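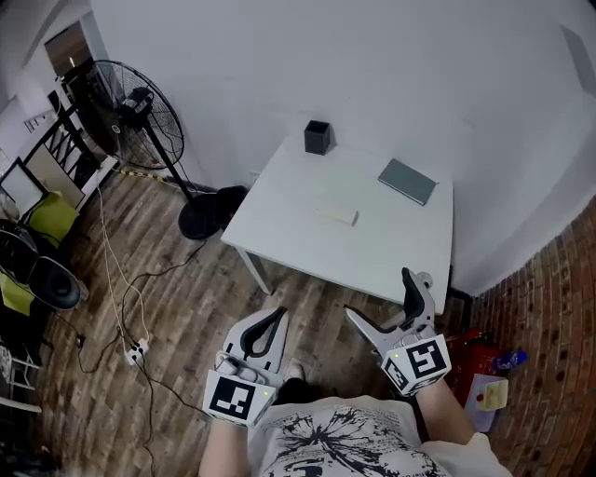 Week 2 notes - reading a household inventory

Shabani Barasa, Local History evening course, 10 September 2020

Bring the Flillstead transcript, we'll be using it all night. Spare copies at the front but not many.

Recap from last week. Probate inventory = list of a dead person's moveable goods, with values, made soon after death. Land usually left out. House itself left out. Debts owed TO the dead person often in, debts they owed often not, so a rich looking total can be misleading. Somebody asked about wives' goods, see end.

Who made them. Neighbours mostly, called appraisers. Usually knew the trade if there was one. They walked through room by room and wrote as they went, so the order of the list can give you the order of the rooms. Careful though. Rooms with nothing worth listing get skipped. A house with 5 rooms in the inventory may have had more.

Words that trip people up
Hall - main living room, not a passage
Parlour - often has a bed in it, early on
Chamber - upstairs room, named for what's under it ("chamber over the kitchen")
Bedstead / bed - bedstead is the frame, bed is the matress. Values make no sense until you know this
Board - table top. "Table with frame" is the later, joined sort
Pewter by the pound - weighed, not counted
Lumber, trash, things forgotten - catch-all at the bottom, small value, always there

Spelling. Read it aloud. "Cheare" is chair, "cubbard" is cupboard. If still stuck leave a gap and go on, the next line often helps. Don't modernise in your transcript, put your guess in square brackets.

Money. 12 pence to the shilling, 20 shillings to the pound. Roman numerals in the older ones, final i written as j. So viij is eight. Check the clerk's adding up, it is wrong more often than you'd expect. The Flillstead total is out by several shillings and I still can't find where.

Flillstead v Wurkstead
Flillstead: farmer, 139 lines, more than half of them outside the house (stock, corn, carts, dung). June, so crops still in the ground and valued by the acre. Month matters!! Same farm in winter would look quite diffrent.
Wurkstead: widow, short list, nearly all linen and brass. Money out on loan is the biggest single item. Small house, not poor.
Compare the beds. Compare what is in the kitchen. Where is the cooking done in each?

What they don't tell you. Cheap things, wooden spoons etc, lumped together. Food hardly listed. Anything given away before death. Wives' goods: in law mostly the husband's, so a married woman rarely has an inventory at all. Widows and single women do. More on this in week 4 if time.

For next time
Transcribe lines 1 to 30 of Wurkstead, by hand or typed
Draw a rough plan of the Flillstead house from the room names
Read the Ismail chapter, skip the tables

Handwriting sheet to follow, printer was down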